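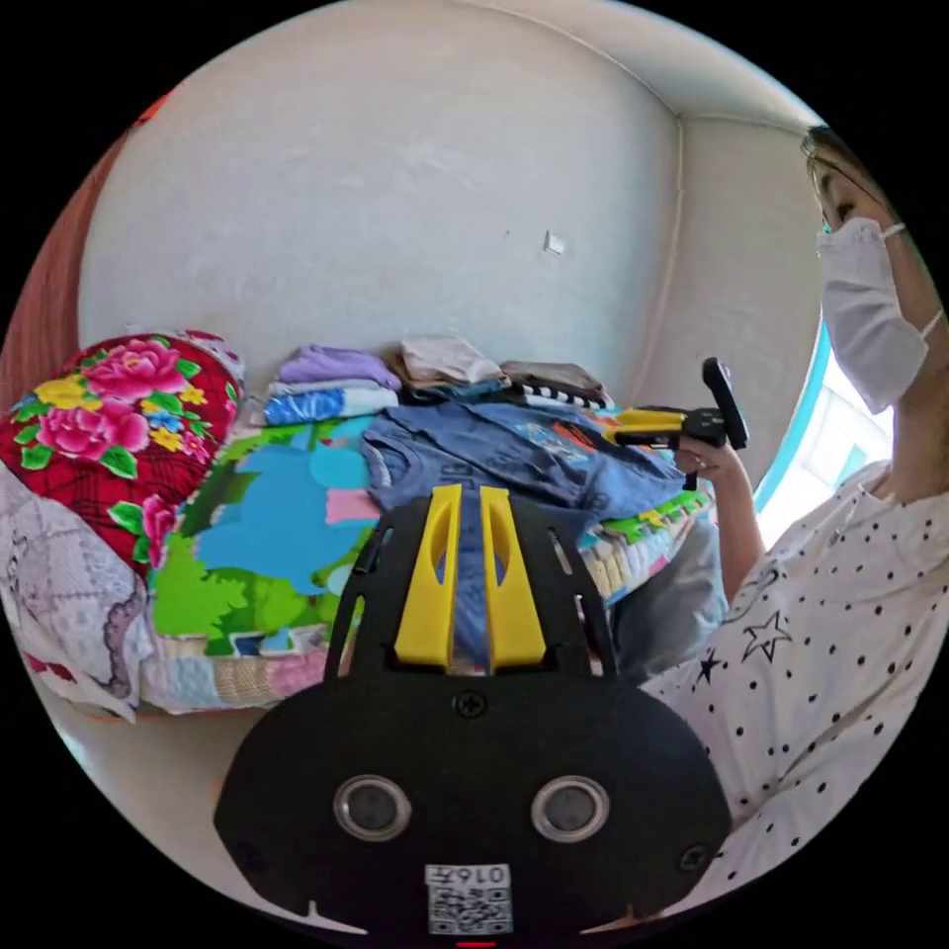

Face mask and polka-dot top.

Seasonal Race Operations Coordinator, Narnwood Trail Series
Posted 4th May by Rasha Atallah
14 shares | 2 comments

Plaltari is hiring one coordinator for the Narnwood trail races. The post is full time for the season and reports to the race director. The base is our Cosgrove office, with field work on race weekends.

Duties: course marking and sweep schedules, aid station supply lists, bib and timing chip allocation, and the permit file. The field limit is 400 runners per race. The coordinator also checks finish data against the start list before results are released.

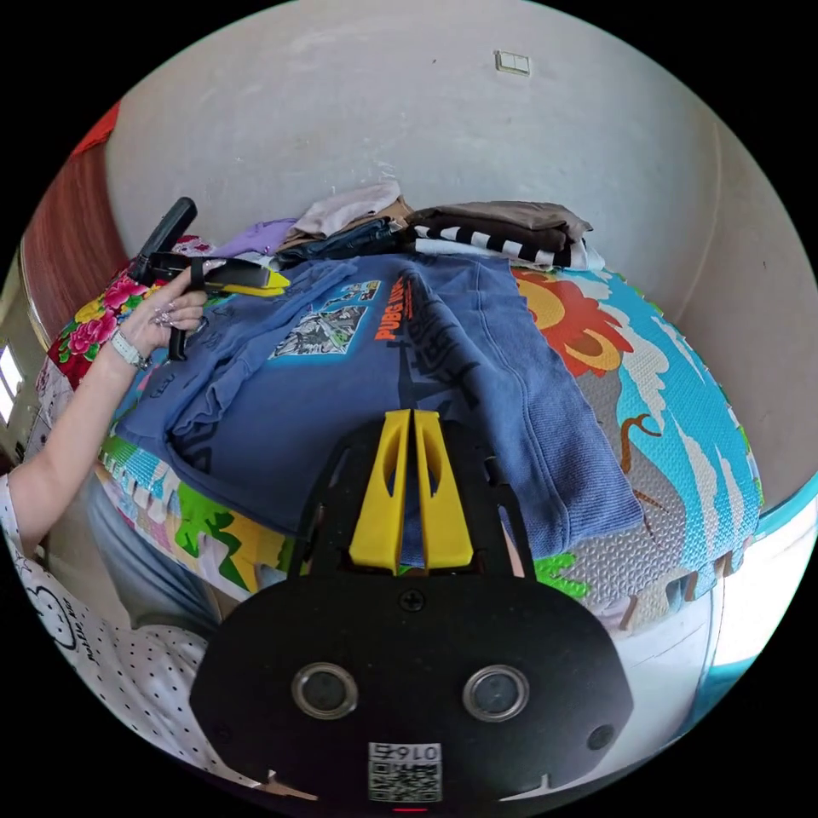 Blue garment on the bed.

Required: 2 seasons of work at trail or road races, a valid driver's license, and current first aid certification. Applicants must be able to carry course equipment on foot over uneven ground.

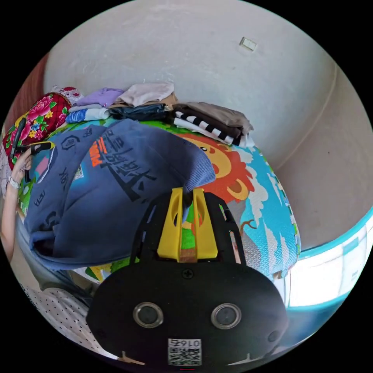

Experience with Galurard timing software is preferred. Training on the system is given in the first week. Pay is $3,000 per month, with mileage paid separately.
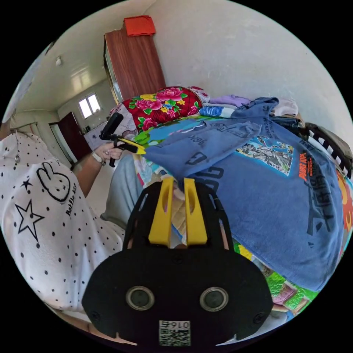

Send a resume and the names of two references to Rasha Atallah at the Cosgrove office. Quote reference 98 in the subject line. Applications close on the last day of May.

Last updated: 4 days ago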